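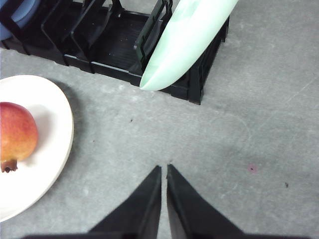
Tikville survival map, build notes, October 2025

Spawn moved off the beach. New spawn is on the shelf under the Gornar cliff at y 71, facing east. Old spawn put players within reach of the shipwreck chest before first night and they skipped the wood phase.

World border set to 2000 on a side. Tried 1365 first; the border clipped the swamp and left one half of the witch hut outside.

Ore pass
Iron thinned above y 40. Coal left at default. Diamonds untouched below zero. Janaína Guerra played the first three days on hard with the thinned iron and had a bucket on day two, shield on day three. Keep.

Food
Passive mobs near spawn cut to chickens only. Cows start past the river. Wheat seed drop unchanged. Hunger was tight until the first harvest and then stopped mattering, so the village farm on the Hamann side should lose its carrots. Not done yet.

Structures
Netenine tower: spawner on floor two was lit by the window gap and produced almost nothing. Gap filled with deepslate brick. Retested at night, zombies spawn normally. Loot table still gives two golden apples per chest, want one.

Mine entrance at x 157, z -1915. Gravel ceiling collapses onto the rail when the first torch block is broken. Replaced the gravel with tuff over the first six blocks.

Open
Function that resets the mine chests runs on reload as well as on first join. Needs a scoreboard check.
Phantom setting: leave on, ask Janaína.
Map item in the starter chest still centered on the old beach.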